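Kostby Texture Pieces, Series 30
Tactile sorting and matching set

Home / Sorting and Matching / Kostby

Item no. 4000
Supplied by Ilstead
Page updated Aug 20, 2023

Overview

Series 30 is a set of hand-sized pieces for matching by touch and by color. It is intended for classrooms, therapy rooms and home use. Each color is tied to one surface and one basic shape, so a piece can be matched with the eyes open or closed. The colors and surfaces are the same as in the previous series, and old and new pieces can be mixed in one tray.

Contents

Texture pieces, 30
Storage tray with lid
Surface chart, two-sided
Instruction leaflet

Shipping weight is 1157 g, tray and lid included.

Surfaces

Blue: smooth all over, rounded edges.
Green: fine parallel ribs.
White: shallow dimples on both faces.
Orange: roughly cylindrical, with a bumpy, layered side and a flatter, smoother end. The end carries a round recess with a thin curved line in it.

The orange piece has the deepest relief in the set. Raised ridges usually look lighter and more yellow than the salmon-orange around them. Shade may vary slightly between production runs, and such variation is not a fault.

Handling

Start with two surfaces and add a third when the user sorts the first two without looking. Blue and orange are the easiest pair to tell apart. Green and white are the hardest, particularly with cold hands. For matching by touch only, place the pieces in a cloth bag — the bag is sold separately, item no. 132.
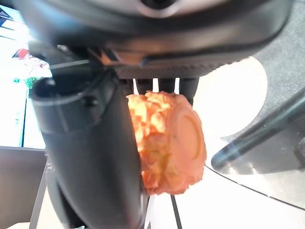
The flat end of the orange piece is best introduced after the side. Users who start at the end tend to take it for a blue piece, and the mistake is hard to unlearn once the bag is in use. The leaflet gives a suggested order, written by Guadalupe Contreras, with a shorter version for groups of four.

Cleaning

Wipe with a damp cloth and mild soap. Use a soft brush on the layered surface and work along the ridges. Do not soak. Do not put in a dishwasher. Let the pieces dry on a towel before closing the tray.

Spare parts

Single pieces can be ordered by color. The lid and the surface chart are also stocked. Trays from the Jirkix range do not fit — the lid is deeper and will not close over the blue pieces.

Orders for spare parts received in December ship the following month.

Product questions: Baoshan Gu, Ilstead parts desk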